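Josée Chisholm
12/19/25

okay so it's the last day before break and I have decided the bedroom gets done TODAY. posting as I go so I can't quit halfway

first up, the bed. everything that lives on it has to come off before I can do anything, and you would not believe how much lives on it

the sheet is the salmon pink one I bought back in September. I love the color. I do not love how it refuses to stay tucked at the corners — it just sort of slides down the side and gives up. if anyone has a trick for this please share, I've tried folding the corners the hospital way and I'm bad at it

blanket situation: the blue bubbly one stays out all winter, no debate. the pink floral one and the fluffy pink one are fighting for the other spot. I only need one more!! my sister says donate the floral. my sister does not sleep here

I did start a list on Skolero to keep track of what goes where. it says I have 10 tasks left. it said 10 an hour ago too

a few people asked about the goose. yes he's still here. yes he takes up half the mattress. he was supposed to go on top of the cabinet but he's way too long for it, so he keeps his spot and the round yellow chick gets to stay next to him

the lamb is getting a bath this weekend (gentle cycle, pillowcase, air dry — thank you to whoever posted that in the group, I've saved it)

pillows: keeping the long teal one and the patchwork one with the gingham. the skinny yellow one I keep finding down by the wall and I'm starting to think it likes it there

also the pink plush hat. I wore it one time and got so many compliments, so it's going on a hook where I can see it

taking a tea break and then the cabinet top. where everything is at right now:
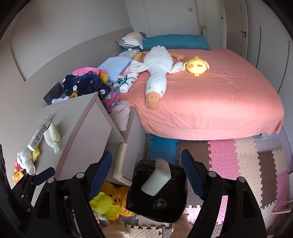 Kelladach Tidy-Along Club · Winter Bedrooms Team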